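3. Access, hours and visitor flow at the Kestell shrine
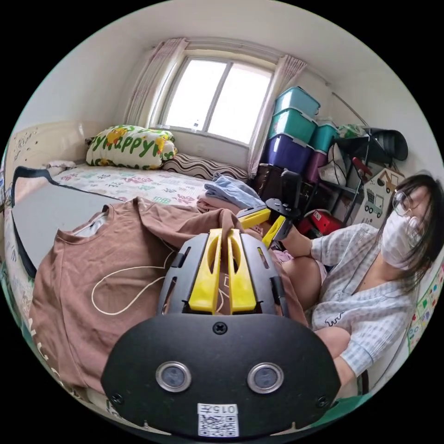 The shrine at Kestell stands on a low rise north of the harbor, a short walk from the last stop of the coast bus. It is the smaller of the two shrines covered by our study and the older one by local account, although no building record survives from before the present hall. The other, at Pleseo, lies inland on the road to the market and draws most of its visitors from the town itself. This section deals with how people reach Kestell, when they come, and how long they stay. Pleseo is taken up again in Section 4.

3.1 Approach

There are 2 ways up to the hall. The first is the paved road, which bends around the back of the hill and ends at a small parking area beside the well. The second is the stair from the harbor side, which has 141 steps and one landing. Older visitors told us that the stair was once the only way in and that offerings of fish and salt were carried up it before dawn. The road was built later to bring stone for the repair of the roof, and it stayed open once the work was done.

The choice of route matters more than we expected. Visitors who come by the road pass the shoe racks first and then the flower stalls, and many of them buy nothing. Visitors who take the stair come out directly among the stalls. The sellers know this well, and those with a family claim to a place near the top of the stair are slow to give it up. The shrine office charges the same rent for every place, so the difference in trade is settled among the sellers themselves, mostly by custom.

3.2 Hours and the daily round

The hall opens before sunrise and closes after the evening lamps, with a break in the early afternoon when the inner door is shut. The outer court stays open through the break. Our interviews suggest that regular worshippers and first-time visitors use these hours very differently. Regulars come early, stay a short time and leave by the way they came. First-time visitors tend to arrive late in the morning, and a good number of them reach the inner door just as it closes. Some wait in the court. Others walk down to the sea wall and do not return.

A printed notice of the hours is fixed to the gate on the road side. There was no such notice on the stair side during our fieldwork, and the office said that it had not been asked for one. Travel pages on the web give at least three different closing times for the hall. The error seems to come from an older timetable that included a noon service, now dropped.

3.3 The Lò festival

The main event of the year at Kestell is Lò, held over several days in September. The date is set by the shrine office from the lunar calendar and is announced at the hall before it is given to the newspapers. During Lò the image is brought out to the landing on the stair, where it remains until the lamps are lit, and the afternoon break is dropped.

Crowding is worst on the stair. The office has tried to send people up by the stair and down by the road, and this works fairly well in the morning. By evening the road is full of cars and carts, and people turn back toward the stair - often with children and trays of food - against those still climbing. We interviewed 40 visitors in the court during the festival. Of these, 13 had come down by the same route they went up, in spite of the signs. The usual explanation was that they had left shoes at the foot of the stair, where private keepers charge less than the racks at the top.

This last point could be dealt with cheaply. If shoes left at the foot of the stair could be carried to the parking area, or if keepers worked at only one end, the one-way rule would have a better chance. The keepers we spoke to were open to the first idea and firmly against the second.

3.4 Visitors from outside the district

Most visitors from outside the district come as part of a longer trip that also takes in the lake at Ovinden. The tour buses allow a fixed stop at Kestell, and drivers prefer the road. These visitors seldom see the stair at all, and few of those we spoke to knew that it was the older approach. Several asked us where the sea was.

The interviews do not support the view, common in the trade press, that such visitors come only for the view and the photographs. Many had carried an offering from home or had been asked by a relative to make one on their behalf. What they lacked was time. A person who must wait in line for the inner door, find shoes again and be back at the bus has little left over for the stalls or the well, and the sellers' complaint that bus visitors do not spend should be read with that in mind.

Figure 1. Handling a garment with two hand-held grippers.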